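**Thread: Is a 10-minute grace period on lunch a real thing or did my office make it up**

**guvlow_gus** wrote:

I work at a mid-size insurance office in Valside. Our handbook, 33 pages, mostly about parking, says lunch is "one hour, with reasonable grace." For years everyone took this to mean you could wander in ten minutes late with soup on your shirt and no one would bring it up.

In March we got a new office manager, Vimala Gounder, and she has asked us to define "reasonable." In writing. By team. My team has met twice about it and both meetings ran through lunch.

So is there any norm out there? I would like to go into meeting three with something better than "soup takes time."

---

**tollbooth_karen** wrote:

No norm. Grace is whatever your manager doesn't notice. The minute you write it down it stops being grace and becomes a shorter afternoon with paperwork.

---

**mr_pennywhistle** wrote:

Disagree with Karen, as is tradition. Written is better. At my last place the unwritten grace was fifteen minutes if you were in sales and zero if you answered the phones. I answered the phones. I once came back at 1:03 and had a conversation about it that lasted until 1:20.

---

**tollbooth_karen** wrote:

And if it had been written down, sales would have gotten fifteen in writing and you would have gotten zero in writing. You'd just have a souvenir.

---

**mr_pennywhistle** wrote:

I'd have had something to wave.

---

**Sizwe Ndlovu** wrote:

I do payroll, so I'll be the boring one. First question is whether you're hourly or salaried. If you're hourly, check how the time clock rounds before you negotiate anything. Plenty of systems round punches, and people argue for months over minutes the machine was throwing away anyway. If you're salaried, this is a question of manners, and payroll would like to be left out of it.

Second, look at whether lunch is paid. Ours isn't. A person who takes an hour and ten and stays until 5:10 has taken nothing from anyone.

---

**guvlow_gus** wrote:

Salaried. Lunch unpaid. We have a time clock, but it has said 4:47 since I was hired and is mostly used to hold up a fern.

I should have mentioned where people eat, because that turns out to be half the argument. The break room has one microwave for 20 people. If you're ninth in line with a frozen lasagna you are not eating until a quarter to one, and the Ruotsalainen on the second floor (big Finnish coffee urn, someone's uncle imported it, don't ask) takes the only other outlet that doesn't trip the breaker.

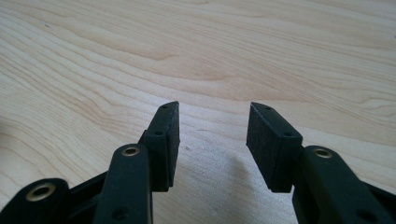
So the folks who bring sandwiches think ten minutes is greedy, and the folks who reheat think it's the bare minimum. My team is split down the middle. I am a reheater, for the record, though I have dated across the line.

---

**deskplant** wrote:

This is a microwave problem wearing a policy as a hat. Buy a second microwave.

---

**tollbooth_karen** wrote:

With what outlet, deskplant. He just told you about the urn.

---

**deskplant** wrote:

Unplug the urn between 12 and 1.

---

**guvlow_gus** wrote:

I'd sooner unplug Vimala.

(Vimala, if you're reading this, that was a figure of speech and I think the new mail slots are great.)

---

**oldtrukow** wrote:

Stagger it. When I was at the Trukow plant we had three lunches, 11:30, 12:00 and 12:30. First lunch was the early birds and the guys with ulcers. Third lunch was everybody who hated first lunch. It worked fine for 10 years until a supervisor tried to rotate us and it nearly came to blows over a bench.

No grace period at all. Horn went, you went. You got used to chewing fast.

---

**mr_pennywhistle** wrote:

"Chewing fast" is not the selling point you think it is, but staggering is a good idea. Gus, does anyone have to be on the phones at noon?

---

**guvlow_gus** wrote:

In theory two people cover. In practice it's whoever made eye contact last.

---

**Sizwe Ndlovu** wrote:

Then that's what I'd bring to meeting three. Two start times, 11:45 and 12:30, people choose their own and stick with it for a month at a stretch. Ten minutes of grace, made up at the end of the day, on your honor. It fits on an index card.

---

**tollbooth_karen** wrote:

"On your honor" is just unwritten grace with a nicer coat. But fine. I could live under it.

---

**mr_pennywhistle** wrote:

Karen agreed with a written policy. I'm printing this page.

---

**guvlow_gus** wrote:

Update, July 23, 2025. Meeting three happened. We took Sizwe's version in with the times moved a little for the phones, and Vimala said yes before I got to my second point, which was a shame as I had a chart.

It is now one line in the handbook, directly under a paragraph on where to park a boat. She also asked facilities for another outlet. They've given us request number 992 and told us to watch for an email.

---

**deskplant** wrote:

So you ARE getting a second microwave.

---

**guvlow_gus** wrote:

We're getting an outlet. The sandwich people want it for a toaster. Meeting four is next week.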